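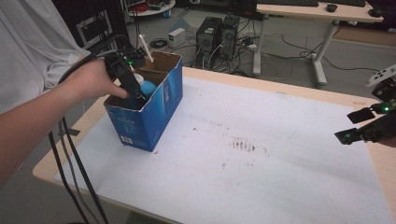

Blue cardboard box on a pale wooden table, a few items inside.

Wirkarham, 2020-06-19 – Skinumora, the home-organizing firm, today announced Dagdag, a packing service for people who own one good cardboard box and have been meaning to do something about it.

Dagdag covers the small stuff that never makes it onto a moving list. Customers set out a box, a table and a sheet of paper to protect the table, and a Skinumora packer takes on the odds and ends from there. Round objects are accepted. So are long thin ones that refuse to lie flat, which the company has learned to place last and at a slant.

The service was tried out in 139 homes in Wirkarham starting in December. Most boxes were filled in 13 minutes. Two took all afternoon, owing to a disagreement over whether a soup ladle counts as a keepsake. Skinumora takes no position on ladles.

Any clean, sturdy box will do, including one that came with something else in it. Old labels may stay on, though customers are asked to write the new contents on top in marker – "misc" will be sent back for a second try.

Dagdag visits cost $10 a box and can be booked at the Skinumora counter inside the Cenico building. Tape is included. Scissors, which tend to get packed first, are not.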